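Small Rooms, Big Ideas: the compact kitchen
Handout for session 2, Teodor Forsberg 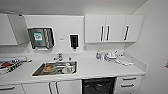 Last time we finished with the big farmhouse kitchen, where cooking, washing and eating all went on round one table. This week we shrink everything, and I think it's the best part of the course!

Start with the idea of the working path. Take a plain job, such as making a pot of tea, and draw a line on your plan for every step you take between tap, kettle, cupboard and bin. In a large room the line wanders all over the place. In a small one it folds up into a tight little knot — and that knot is what the early planners were so excited about. They timed people at work, moved a shelf, and timed them again.

Our main case is the Pinheiro flats, finished in 1949. Each flat had its kitchen along one wall, with the sink in the middle and a worktop on both sides. Tenants liked having everything within reach, but they grumbled about the lack of room for a second person (Huệ Đoàn's interviews are wonderful on this, do read them).

Things to look for when you visit a small kitchen:
Where do you put down a hot pan?
Can two people pass each other?
Which cupboard can a short person not reach?
Where does the light fall when you stand at the worktop? White walls and fittings help, though they show every splash.

For next session: draw a plan of a kitchen you know well, mark one working path on it, and write up to 500 words on what you would move. Lợi Vũ has kindly lent us her own drawings of the Pinheiro flats — ask me if you'd like to see them before you start.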